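Screen-Printed T-Shirt

A screen-printed T-shirt is a plain cotton shirt with ink pushed onto it through a mesh stencil. I've been making them in Kotville for 18 years, so forgive me if I get carried away!

You need one screen per color, which is why so many shirts stop at 2. Mali Ruddock taught me on an old press in her garage, and I still mix my reds the way she did (a touch of orange, always). 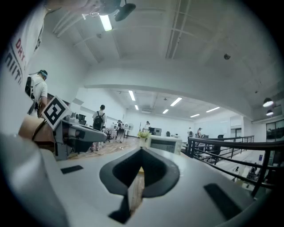

White T-shirt with red and black lettering.

Lettering is harder than pictures, if you ask me. Thin strokes clog, fat ones crack, and a crooked baseline shows from across the street. I cure mine hot and wash a test shirt before I print the rest of the batch.

See also: Stencil; Fabric ink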